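Water quality in the reprocessing room

The rinse is the least discussed step in cleaning reusable surgical instruments, and the one most dependent on what comes out of the wall. A detergent can be specified and a washer can be validated. The feed water changes with the season, the pipework and whatever the utility did upstream last night.

Rodel Tan has managed the sterile services department at Brondska for most of his working life. His department processes 1150 trays in a typical week, through washer-disinfectors installed at three different times and plumbed in three different ways. When his staff began finding a brown bloom on hinged instruments in April, they first blamed the steel.

"Everyone looks at the instrument," Tan says. "You send it back to the supplier, the supplier says it's fine, and you get the same stain on the replacement."

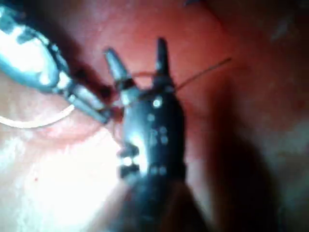 Staining and corrosion are routinely confused. A stain sits on the passive layer, the thin chromium oxide film that protects stainless steel, and usually comes off with a pencil eraser or a mild acid cleaner. Corrosion goes through the layer and leaves a pit. Chloride is the usual culprit for pitting, and it has two common sources: saline left on the instrument after a procedure, and the final rinse. Silicates leave a yellow to blue-violet film that looks alarming and does little harm. Iron carried over from old pipe deposits as rust on steel that is not itself rusting, and can start real corrosion if left there.

At Brondska the bloom turned out to be the last of these. Athina Triantafyllou, a water treatment engineer with the consultancy Barkow, sampled at the building inlet, at the softener, after the reverse osmosis unit and at each machine. The reverse osmosis water was good when it left the membrane. By the time it reached the oldest washer it had travelled through a length of galvanized pipe that appeared on no drawing.

Purified water is aggressive. With few dissolved ions of its own, it takes them readily from whatever it touches, so distribution loops for critical water are normally built in stainless steel or a suitable plastic. The galvanized section had presumably been harmless while it carried softened mains water. It became a problem when the supply was upgraded and the pipe was left in place.

Conductivity is the cheapest continuous measurement and the one most departments rely on. It is also indiscriminate. A reading gives the total ionic content and says nothing about which ions are there, nor does it register organic matter or endotoxin. Triantafyllou recommends a full chemical analysis alongside the meter, repeated after any plumbing work. She also wants the meter at the far end of the loop. At Brondska it was mounted on the treatment unit, where the water was always fine.

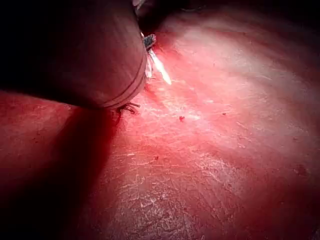
STORAGE AND FLOW

Standing water is the second concern. Tanks are sized for peak demand, and peak demand in a surgical department is short. For the rest of the day the contents circulate slowly or not at all, and biofilm forms in dead legs, at sampling points and on the underside of lids. Once established it is hard to shift. A heat cycle kills what is on the surface of the film and leaves much of the structure behind to be recolonized.

Jericho Catacutan, who designs distribution systems at Okberg, argues for smaller tanks and larger membranes. His current design stores 512 litres, less than half the volume of the tank it replaced, and relies on continuous recirculation to keep the water moving. The trade-off is membrane cost and a higher reject stream, which goes to drain unless a use is found for it.

"Reject water is a real number on the utility bill," Catacutan says. "I would still take that over cleaning a tank twice a year."

Not every facility can rebuild its loop. Dexter Dumlao runs reprocessing at Dimaculangan, a day surgery centre with a single washer and no plant room. The centre fitted a polishing cartridge immediately before the final rinse valve, at a cost he puts at about $555 a change. The cartridge catches what the pipework adds. It also exhausts without much warning, and Dumlao's technicians now log conductivity at the start of every shift, on paper, beside the machine.
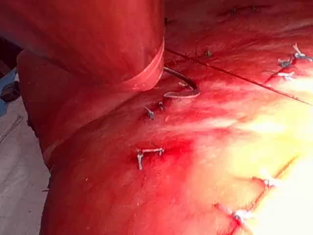

Page 3

Paper has an advantage there. A slow upward drift is obvious on a handwritten chart and easily missed on a display that shows only the present value and an alarm limit. Dumlao has twice replaced a cartridge on the trend, well before the limit was reached.

Wilfredo Ignacio, who trains technicians in both facilities, would like rinse water covered earlier in the curriculum. At present it comes after packaging and sterilizer loading, by which time trainees have learned to reject a stained instrument without asking where the stain came from. His revised module begins with a set of marked instruments and a water report, and trainees have to match them.

The galvanized section at Brondska has been cut out and replaced with stainless. Affected instruments were treated with a phosphoric acid cleaner, inspected under magnification and returned to service, apart from a few needle holders with pitting at the box lock. Tan has asked for a revised drawing of the loop. It has not arrived.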